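Bendcombe Hall | Home | Bookings | Kitchen | Safety | Contact

Shared Kitchen Inspection Checklist, March

Return to the office by 4 p.m. Write a comment for anything not marked OK.

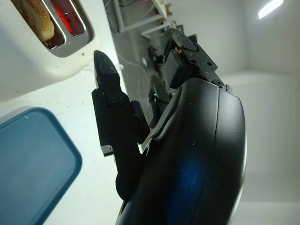
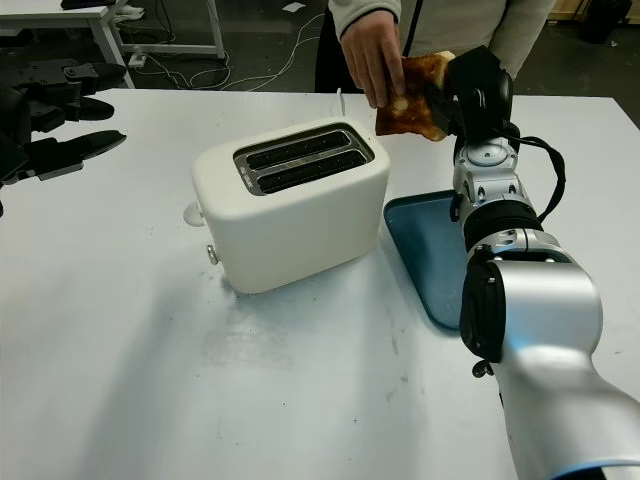

Second photo: white two-slot toaster, item 3.

1. Exits and hallway clear. OK. Move the coat rack if more chairs come in.
2. Extinguisher tag current. OK. Gauge in the green.
3. Countertop appliances. Cords to be checked end to end, crumb trays emptied. Comment: empty weekly, not monthly.
4. Fridge at or below 40 F. NOT OK. Door gasket split at the lower hinge. Dondari quoted 161 dollars for a new one.
5. Hot water at sink. OK.
6. Outlets near water. One GFCI did not trip on test. Outlet 28 taped off, Voicu Electric called.
7. First aid box. Short on burn gel and large bandages.
8. Floor mats. Curling at the door end. Replace.
9. Cleaning products locked up and labeled. OK.

Open items to be closed within 21 days.

Contact the hall office | Copyright Bendcombe Hall | Back to top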